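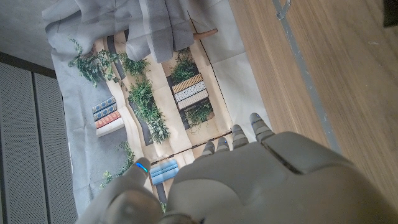 2 min read

Malar library to reopen upper floor in October

March 2021

The upper floor of the Malar public library will reopen in October after seven months of repair work, the town said this week. The floor has been closed to visitors while engineers checked the roof beams above the reading room.

The ground floor will stay open during the work. Opening hours do not change, and books shelved upstairs can still be requested at the front desk. Staff will bring them down twice a day, at 10 a.m. and 3 p.m.

Oravec, the building firm hired for the job, will replace nine roof beams and put in new insulation. The old skylights will be taken out and resealed before going back in. Most of the noisy work is planned for the mornings before the library opens.

"People have been asking at the desk every day, so it is good to have a month to give them," said Sofia Pinheiro, the head librarian. "The local history shelves are the ones they miss most. We are moving the newspapers downstairs first, and the maps will follow when there is room."

The study tables are not available for now. The town has arranged 40 seats at the Fatari Street community hall for students who need a quiet place to work. The hall has wireless internet and is open on weekdays from noon until 8 p.m. A library card is needed to get in, and bags have to be left in the lockers by the door.

Evening language classes have also moved to the hall. The children's story hour stays at the library, in the room behind the front desk, but places are limited and parents should sign up by phone.

Parking behind the library will be reduced until the summer. The two spaces for disabled drivers have been moved to the Noltik Road side, next to the ramp. The bike racks are now in front of the main door. Drivers dropping off books can use the return box on Noltik Road, which is emptied every evening – including weekends.

Late fees are suspended on all items borrowed from the upper floor before it closed. Borrowers can keep these items until the floor reopens unless another reader asks for them, in which case the library will send a letter or a text message. Fees on ground floor books and films are charged as usual.

A plan of the new shelf layout is on display near the entrance. Comments can be left in the box beside it or handed in at the desk.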